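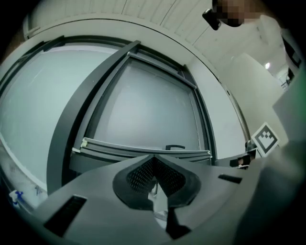

Why does my Cavalcanti account show a different yearly return than the fund page for the same fund?
The fund page uses time-weighted return and your account page uses your own money-weighted return, so the two will differ any time you add or take out cash during the year.

Ticket 1634
Product: Cavalcanti brokerage, web account
Subject: Return on Lundach Small Company Index ETF does not match, and I don't think the stock answer covers it
Status: Reopened by customer
Opened: Monday, April 26, 2021

Customer
I read the help answer pasted at the top of this page before writing in. It doesn't apply to me. I bought 442 shares of the Lundach fund in September in one order and I have not added or sold a share. One purchase, no withdrawals. If there is no cash going in or out, the two methods should give the same number over the same dates. My account page gives a lower number than the fund page with both set to "since purchase." I would like to know which one is wrong.

Support (Sena Asamoah)
Thank you for writing. I looked at the position and you are right that there is one buy and no sells. Could you tell me whether dividends on this holding are set to reinvest or to go to cash? The setting is under Holdings, Income Options.

Customer
Cash. They go to the sweep. I have never used reinvestment because I don't like owning fractions.

I assume you are going to tell me the dividends are the whole difference. I thought of that. I added them back by hand and it closes part of the gap. There is still a piece missing.

Support (Sena Asamoah)
That is useful. The fund page assumes every dividend is put back into the fund on the ex-date. Your account counts the cash as paid out of the position on the pay date. Adding the dividends back as plain dollars leaves out whatever growth they would have had, so some of the remaining gap comes from there.

Could you send your worksheet? I would like to see the start price you used.

Customer
Sent. Start price is my fill price from the trade confirmation.

The fund had two payouts in that stretch and they were small. I don't believe growth on two small payouts explains what is left. I checked it by pretending I had reinvested both at the close on the ex-date. Same dates, same shares. Still short.

Support (Sena Asamoah)
I see one thing in the worksheet. The fund page starts from net asset value at the close the day before your purchase date. Your fill was the next morning and was higher than that value. With "since purchase" selected, the page takes your trade date and backs up one session to get a starting value. So it is giving you a gain from the evening before you owned the shares.

Customer
Then the fund page is wrong. Calling it "since purchase" when it starts before the purchase is not a small thing. How long has it been like this?

And that is a premium to net asset value on top of an overnight move, if I read you correctly. Two separate things rolled up in one.

Support (Sena Asamoah)
Yes, both are in there. The fund page has no market price in it at all, only net asset value. Your account uses market price at both ends.

I can't say when the date rule was set. The performance figures on fund pages come to us from an outside data feed, Brikura, and the label is ours. I have sent the question to the team that looks after the page.

Internal note, visible to customer by mistake, left in at customer's request
Reproduced with a test login. Date picker set to trade date returns prior close. Set to trade date plus one session, returns close on trade date. Neither one matches a morning fill. Brikura feed is daily closes only so it can't match a fill. Label should be changed whatever happens to the math.

Customer
Please leave that note up. It is the clearest thing anyone has written on this ticket.

I reran it from the close on the trade date and the gap is down to a few hundredths of a percent. I will accept that as rounding for now. I would like to see how many decimals the feed carries before I call it settled.

Another question while this is open. I compared the same fund in my old Stinditz account, where I also hold a few shares, and their page shows market price return and net asset value return on two lines with the start date printed beside each. Is there a reason yours doesn't?

Support (Sena Asamoah)
I don't know of one. I have added it to the request as a suggestion. I can't promise it will be taken up.

The feed carries 4 decimals and the page rounds to two. The account page rounds once at the end.

Customer
Fine. Does the same date rule feed my tax forms? I had a gain of over 3000 dollars on a different holding last year and I am not going to trust that number if it came off this page.

Support (Sena Asamoah)
It does not. Cost basis and proceeds are taken from trade confirmations, and the fund page isn't used for either. You can check it by opening the confirmation for any lot and comparing the net amount with the basis shown under Tax Lots.

Customer
Checked three lots. They match. Leave the ticket open until the label is changed, please. Last time I let one of these close, the fix was a new help article.

Support (Sena Asamoah)
Status set to Waiting on Page Team. You will get an email when the label goes out.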